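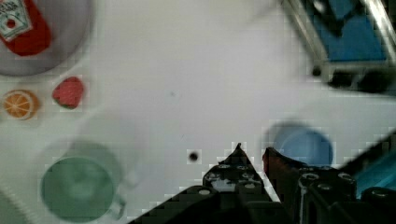
Wrist view over the tabletop: ketchup on the plate, green cup at left, light blue cup behind the right finger.

July 28, 2020 – posted by the Dikport maintainers

Nellano: tabletop perception and grasp planning

Nellano takes two colour streams, wrist and overhead, and proposes grasps. Sarantis does the motion planning and vetoes most of them. This card covers the 857 recorded episodes we use to keep the two on speaking terms.

Layout

Each episode folder holds both streams, joint states at 30 Hz and a labels file. Wrist video is heavily compressed. We could have paid for more storage, and we bought a kettle. Expect blur and blocky edges, and don't tune a colour threshold on it unless you enjoy grey mush.

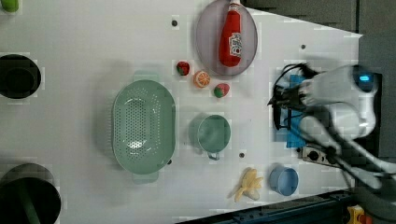 Object labels come from the overhead stream and are projected into the wrist view using the calibration in calib/. Instance IDs are the fussy bit. Two toy strawberries near one plate, with an orange slice between them, will swap names if the tracker loses them behind the arm. The colander and the green cup are close enough in colour that the old Andalon segmenter liked to merge them, so run version 3 or later. Round holes in the table go in the "ignore" class, after a memorable afternoon of planning grasps on one.

Known issues

– Wrist timestamps lag the overhead by around 2 frames. Use sync.py, and apologise to it first.
– Cup handles are labelled inconsistently. Fix planned for August.
– Gripper masks are missing wherever the cables confuse the segmenter.

Licence

Research use only. See LICENCE.txt, which is longer than the code.

Last updated: see changelog

Contact: open an issue on the tracker | © Dikport | Back to top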